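Shape Block Sets: Frequently Asked Questions

03/03/2022
By the Marchetti Workshop

What do I get in a set?

The standard Sakik set is seven small plastic blocks in different shapes and a calico drawstring bag. The board is sold separately. If you order the board and blocks together they come in one carton, with the blocks in the bag and the board wrapped in brown paper.

Are the blocks moulded or printed?

Printed. We make them in the workshop on Tosier filament printers, one colour at a time. The tops have a light texture that you can feel with a fingertip. We don't sand it off. Some customers have asked for a polished finish, but it scratches quickly and the blocks get slippery in small hands.

Will my colours match the ones on the website?

They should be close. Filament varies from roll to roll, and the reds have given us the most trouble. Sets printed before October used a brighter red than the one we use now. If you need a replacement block for an older set, tell us when you bought it and we'll look through the leftover stock before printing a new one.

What age are they for?

We recommend them for children aged 5 and up. The blocks are small, so keep them away from any child who still puts things in their mouth. Plenty of our sets go to adults as well, mostly for sorting tasks, still life drawing and maths lessons on solids.

Can I buy a single block?

Yes. Any shape in the current range can be ordered singly in any current colour. Put the shape and the colour in the order notes, e.g. "cube, blue". Singles are posted in a padded envelope and don't include a bag.

What is the board for?

It gives the blocks a flat, plain place to sit. On a patterned tablecloth or a rug, small shapes are easy to lose track of. The board has a bevelled edge so you can get your fingers under it to pick it up. It isn't a chopping board and shouldn't be used for food.

Why does my board look different from my friend's?

It's timber, and every piece has its own grain. Some boards are nearly plain. Others have wavy streaks, a patch of ripple or a small knot. We check knots before a board goes out and reject any that are loose or cracked. A tight knot is not a fault and we don't exchange boards for one. If you would prefer a plainer board, ask when you order and we'll see what is on the shelf.

How do I clean the blocks?

Lukewarm water, a drop of dishwashing liquid and an old toothbrush for the tops. Dry them on a tea towel. Do not put them in the dishwasher, and don't leave them in a parked car in summer – the plastic softens in the heat and the flat faces won't stay flat.

How do I clean the board?

Wipe it with a damp cloth and stand it on its edge to dry. Don't soak it. If it starts to feel rough, rub it lightly with fine sandpaper along the grain and finish with a little furniture wax. Texta usually comes out with the sandpaper. Biro often doesn't.

My board has bowed. What now?

Turn it over and leave it on a flat surface for a week, away from the heater. Most boards settle. If yours is still rocking after that, send us a photo taken from the side and we'll replace it, provided it is less than a year old.

How should I lay the blocks out?

However you like. For sorting or naming games we suggest leaving a good gap between blocks so that each one can be picked up without knocking its neighbour. For drawing, put the taller shapes towards the back.

Do you make larger sets for schools?

Yes, under the Horkgate name. The blocks are the same, packed in a lidded tub. Our print run for schools is 3,000 blocks a year and it does sell out, so get orders in early. We had 1,233 left at the last stocktake.

Can I return a set?

Unused sets can be returned within a month for a refund. You pay the postage back. If something arrives broken or the wrong shape has been packed, we cover the postage and you can keep the wrong one.
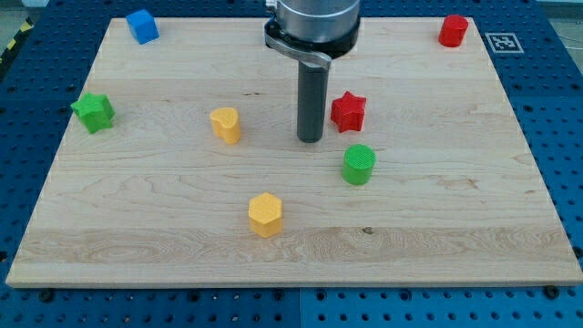
Coloured blocks set out on a pale board, blue cube and red cylinder in the far corners.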